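Plates belong in a rack on the worktop, where you can see them! I've shut mine in cupboards for years, and what a waste of a good yellow plate.

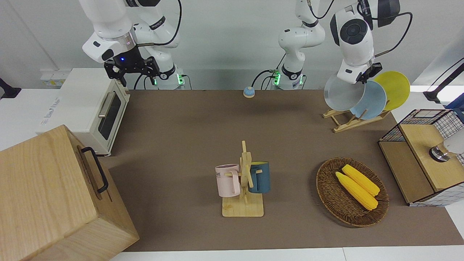
*Dish rack, mug tree and a basket with two corn cobs.*

Etelka Gulyás swears by closed doors (dust, she says). But a wooden rack holds colour upright like books on a shelf, and I love that.
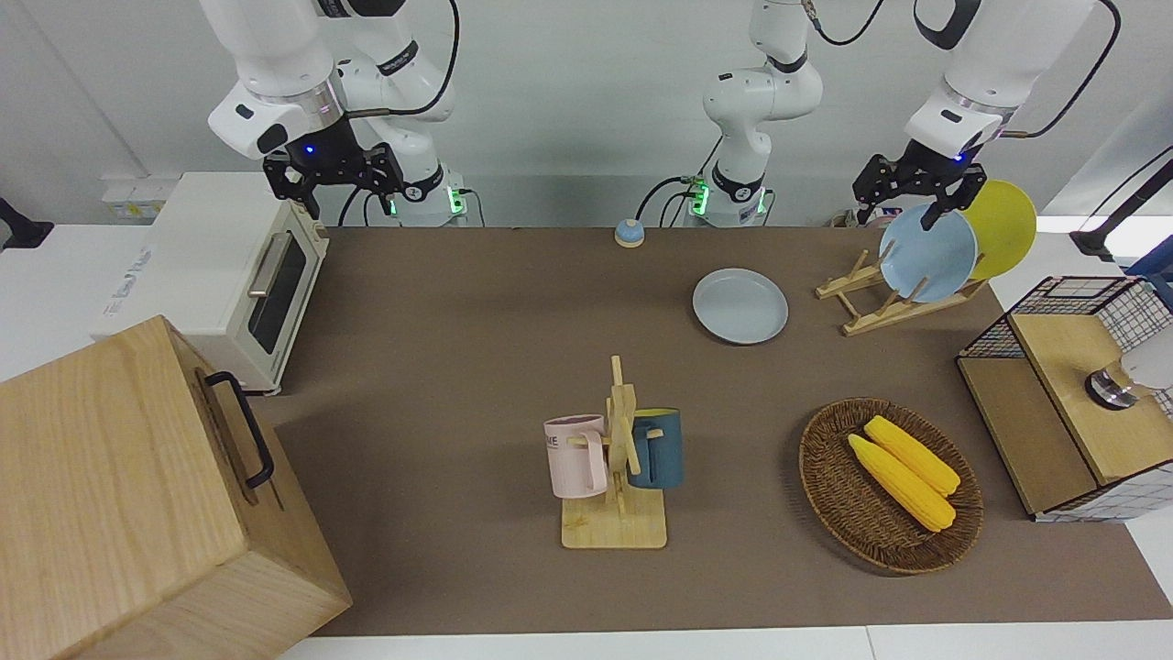
*Blue and yellow in the rack, a paler plate lying flat.*

Give me four plates I enjoy looking at over a cupboard of 200.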